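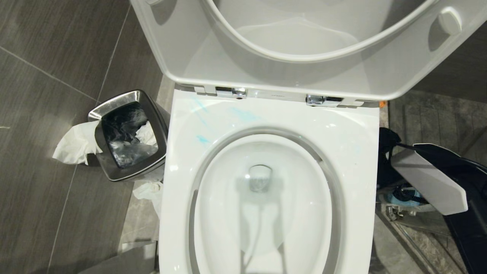
Can visitors see the washroom cleaning cell working during the open day?

The cell runs at set times only, with the first cycle at 10 a.m. and the last at 3 p.m. Visitors without a booking can watch from behind the barrier on level one.

Predanau opens its Zirnska test centre to facility managers, cleaning contractors and building owners in May. The program covers washroom servicing by mobile manipulator, with live cycles on full-size fixtures, a session on fleet software and a bench for close inspection of end effectors.

The test centre occupies 917 square metres over two levels. Level one holds the washroom cells, which are plumbed and tiled to the standard of a small office building. Level two holds the workshop, the control room and a meeting room where the technical sessions will be held.

Each demonstration cycle follows the same order of work. The robot enters the cell, surveys the fixtures and floor, and builds a task list. Loose litter is handled first, then the toilet lid and seat, the bowl, the hinges and the surrounding floor. The task list is shown on a monitor outside the cell and is updated as items are closed. An operator can pause a cycle at any point from the control room or from the stop button at the barrier.

Cells are soiled before each cycle. Staff place crumpled tissue in and beside the bin, and apply a blue marker to the seat and other touch surfaces. The marker is a water-based compound that is easy to see on white porcelain and on white plastic, and it leaves a trace under ultraviolet light when a wipe has missed an area. Visitors attending the 1 p.m. cycle will be shown the ultraviolet inspection.

"Hinges are where most of our development time has gone," said Raimonds Ozoliņš, head of field engineering at Predanau. "A flat seat is a simple wiping problem. The area behind it has two polished metal parts that reflect everything in the room, and a narrow strip between them. Depth sensing on chrome is poor, so the controller relies on contact force once the pad is down."

The manipulators in use are fitted with flat-faced finger pads. Pads are changed between the floor and fixture stages, and used pads are bagged for laundering. Pad wear is recorded by cycle. The current set is rated by Predanau for 400 cycles, after which the faces are replaced and the gripper is recalibrated. Worn and new pads will be laid out on the inspection bench.

Predanau has logged 1021 complete cycles at Zirnska under the current software release. Failed and paused cycles are logged separately, and the causes will be presented in the technical session at 11 a.m. The most frequent causes are tissue stuck to a damp floor, lids that don't stay upright, and bins standing too close to the fixture for the arm to pass. The session will include recordings of all three.

Fleet software for the program is supplied by Todereo. Its staff will demonstrate scheduling, consumables tracking and the cleaning record produced at the end of each cycle. The record can be exported in the formats used by common building management systems. Khổng, which supplies the wiping compounds and the blue marker, will have safety data sheets on hand and will answer questions on surface compatibility.

The open day doesn't include a pricing session. Organizations interested in a site trial can leave floor plans with the field engineering desk for a preliminary assessment. Plans should show door widths, stall dimensions and the location of floor drains. Sites below 4000 square metres of serviced floor area will be considered for shared units only.

Registration and access

Doors open at 9:30 a.m. and close at 4 p.m. Attendance is free, but places inside the barrier are limited and must be reserved through the Predanau events desk. Closed-toe footwear is required on level one. Photography is permitted from the viewing area, without flash while a cycle is running. An elevator serves both levels, and accessible parking is located beside the loading dock.

Media may request a separate cell visit before doors open. Requests should name the outlet, the number of people attending and any equipment that needs power.

Media contact: Predanau communications, Zirnska test centre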